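Monthly Room Check: Quiet Room and Group Space
Tuvholm Counseling Center, Geraghty Building
Checked by: Oluwaseun Okafor
Date: February 11, 2025

Rooms used for adult ADHD coaching and the stress skills group. Mark OK, FIX or N/A. Write a comment for anything marked FIX.

1. Exits and walkways
OK. Both doors open fully. Bags were left along the wall by the group room door and have been moved to the hooks.

2. Lighting
FIX. One ceiling tube in the group room flickers. Two group members have said it makes it hard to follow the session. Ticket 385 is open. Use the floor lamps until the tube is replaced.

3. Noise
OK. White noise machine outside the quiet room works on all settings. Keep it on low during one-on-one sessions.

4. Seating
FIX. There are 13 chairs in the group room and one has a loose back leg. It has a tag on it and is in the hall closet. Please don't bring it back out for the evening group.

5. Snacks and comfort items
OK, with comments. Wrapped candy only, nothing from open bowls. Check labels for nuts before restocking. Blankets and covers get washed every two weeks, and the sheet on the closet door should be initialed each time. The last two lines are blank.
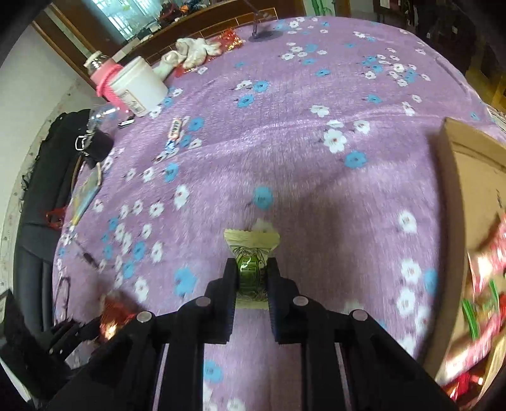
6. Fidget items
OK. Putty tins wiped down. Threw out one stress ball with a split seam. Order two more.

7. Crisis information
FIX. The card by the phone still has the old front desk extension. The correct one is 1844. New cards need to go up in both rooms before the next group.

8. Private papers
OK. No worksheets or mood logs left out. Cabinet locked. The spare key is signed out to the front desk.

9. Panic button
OK. Tested from the quiet room, and the front desk answered. Last tested in November, so it was overdue. Add it to the monthly list.

Follow-up: items 2, 4 and 7. Initial and date when done.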